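Seswood laundry powder, after one very long winter

I bought the big tub of Seswood in March because my neighbor Analyn Quiambao wouldn't stop talking about it, and because the liquid I'd used for years had crept up to 25 dollars a jug (I know!). The tub cost me 21 and says it does 100 loads. 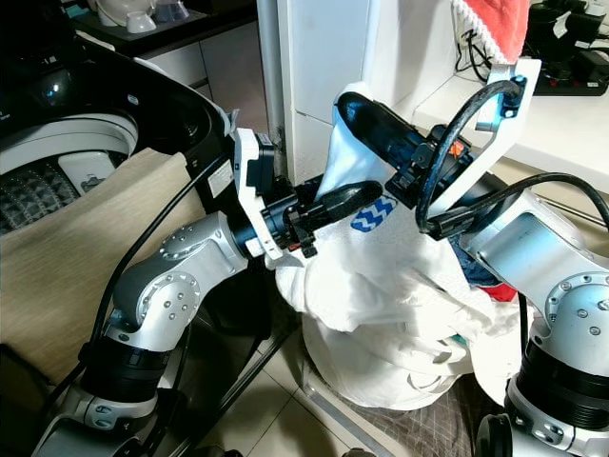
Wash day, one full white bag.

The smell first. It's faint, a bit like plain soap, and it fades by the time things are folded. My sister Afroza hates that and wants her towels to smell like a garden, so she's sticking with Osarier. I get headaches from strong scents, so I was thrilled.
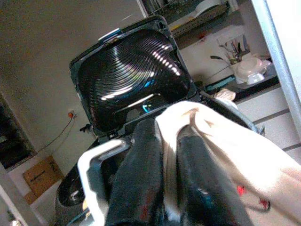 How it cleans

Gravy, grass and school paint all came out on a normal cycle. Coffee needed a soak first. On dark jeans I did find white streaks when I washed cold, and that bugged me until I started stirring the powder into a mug of warm water before pouring it in.

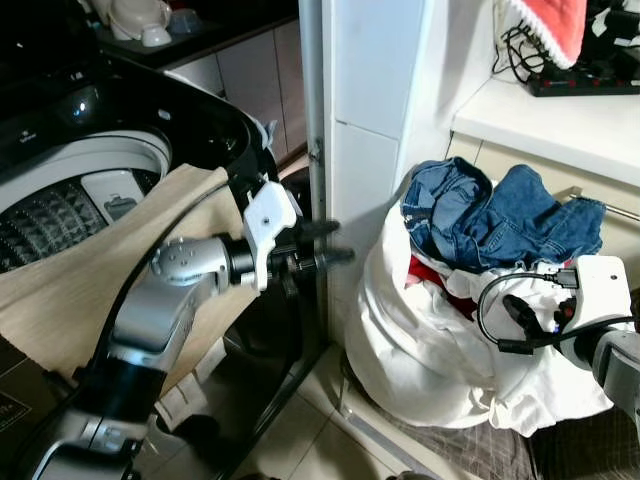
I've done that ever since, and my black shirts look fine now. It's one more step, though, and on a busy morning I grumble about it. The scoop is silly too, with lines so pale I went over them in marker.

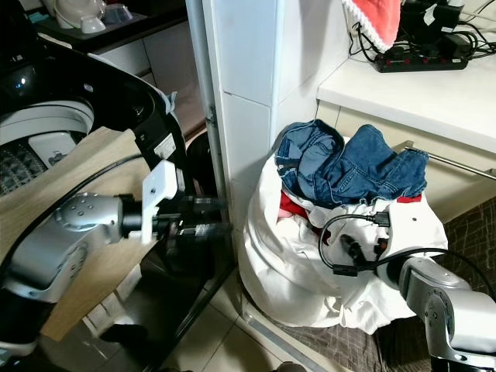
Would I buy it again?

Yep, already did! My second tub came from Skusness, where shipping was free over 55 dollars, so I split the order with Analyn. Four stars from me. Fix the scoop and I'll add the fifth.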